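Section 4. Setting Up a River Cleanup Site

This section is for site leaders taking part in the Litus River Cleanup. Read it in full before your first visit to the bank. Registration of volunteers is covered in Section 3, and boat crews should follow Section 6 instead.

4.1 Before the Event

1. Confirm your assigned stretch with the Litus office. Each stretch is 2000 feet long and is marked on the Zedstead map sheet by a letter and a color.

2. Walk the stretch at low water. Note steep banks, poison ivy, fallen trees and any place where the path is closed.

3. Choose a check-in point on level ground, at least 20 feet from the water and within sight of the parking area.

4. Obtain written permission from the landowner if any part of the stretch is private. The permission form is valid for one season and expires at the end of June.

Note: Sites on the Mokgethi side of the river share one parking lot. Leaders there should agree on arrival times with each other in advance.

4.2 Supplies

5. Collect your supply kit from the Prillus storeroom. Check it against the packing list inside the lid and sign the sheet at the door. Missing items are to be reported before the kit leaves the building.

6. Set aside a rigid container for glass and sharp metal. Bags are not acceptable for these materials, even when doubled.

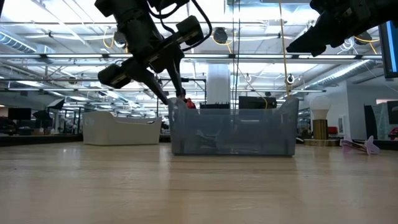

7. Label each collection point as trash, recycling or metal. Place the labels at eye level so that they can be read from the path.

4.3 On the Day

8. Open check-in 20 minutes before the start time. Every volunteer must sign the waiver, and minors must have a parent's signature.

9. Give the safety talk to the whole group. Late arrivals must hear it separately before they receive gloves.

10. Assign volunteers to teams of 4. One adult in each team carries the whistle and the site telephone number.

Caution: Do not touch needles, sealed drums or car batteries. Mark the spot with orange tape and call the office.

Caution: No one may enter water above the ankle. If thunder is heard, clear the bank at once - work may resume only when the office gives permission.

11. Weigh the filled bags with the hanging scale and record the total in pounds on Form 212. Tires and other large items are listed by type and are not weighed.

12. Stack all bags at the pickup point shown on the map sheet, away from storm drains. Return the kit and the completed form to the storeroom by the end of the next working day.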